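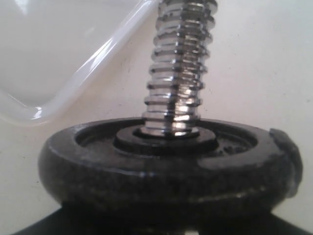
Figure 3. Threaded rod and round black weight plate.

4.2 How people talk about tightness

I came into this part of the study thinking I'd be writing about tools. I own a lot of tools, and I had a whole theory ready about how people who fix their own gear at home pick up words from the packaging. Then I sat down with the transcripts one Wednesday and had to throw most of it out. The packaging words were hardly there. What I had was page after page of people arguing, very happily, over what "finger tight" means.

Some background for anyone who skipped Section 3. The recordings come from the repair nights at Jurodport, where members of the public bring in a bike, a lamp, a set of weights or a wobbly stool and work on it beside someone who knows a bit more. We transcribed 143 conversations and pulled out every phrase that described how firmly one thing was fastened to another. That gave us 1,303 phrases to sort (my co-author Maksym Palamarchuk did the first pass, and I did the second with his labels hidden from me).

We sorted them into 12 groups, and I'll admit the edges are mushy. The biggest group is what we've been calling body measures: "finger tight", "a good lean on it", "two grunts", "wrist only". I love these. They sound vague, but speakers treat them as quite exact, and they'll correct each other. In one exchange over an adjustable dumbbell with a threaded bar (the sort of hardware in Figure 3), a learner said the collar was "hand tight" and the helper told her no, that was "finger tight", and hand tight was the next quarter turn along. They went back and forth on this for a good while before either of them touched the collar again.

The second group borrows from food. "Snug as a jam lid" came up, and so did "al dente", which I'd never heard used for a bolt before and have since started saying at home. Hjalti Hafþórsson, who read an early draft, wondered whether the food phrases were a kind of politeness, a way for a helper to say "you've overdone it" without making the other person feel silly. I went back through the group with that in mind and I think he's onto something. Nearly all the overcooked and burnt phrases are about thread damage, and they come from the helper's side of the bench. Learners hardly use them until they've heard one.

Numbers are where I expected to find the old hands, and I was wrong about that too. Proper torque figures turn up in only 8 of the conversations, and in most of those the person is reading the figure aloud from a sheet and then translating it straight away into something bodily. My favourite goes: "It says what it says, but it's a firm handshake." The Kravchuk framework, which we'd planned to lean on, treats the number as the precise version and the handshake as a loose copy of it. Our speakers seem to run it the other way around. The handshake is what they remember and teach, and the number is something you look up if there's a dispute.

Direction words deserve their own paper, so I'll keep this short. "Righty-tighty" is everywhere, as you'd guess, but so is the complaint that it stops making sense once the thing is upside down or you're reaching in from behind. People get around it by talking about the nut as if it wanted to go somewhere. It "climbs", it "walks home", it "comes back to you". One man fixing a Plunell desk lamp told his nut to come back to him so many times that our transcriber gave it a speaker label, and we had to take it out again.

I don't want to push any of this too far. All the talk was recorded in one town, in English, among people who'd chosen to spend an evening fixing stuff, and that's a cheerful crowd. The Wekov workshop recordings, where the work is paid and timed, may look quite different, and I turn to those next.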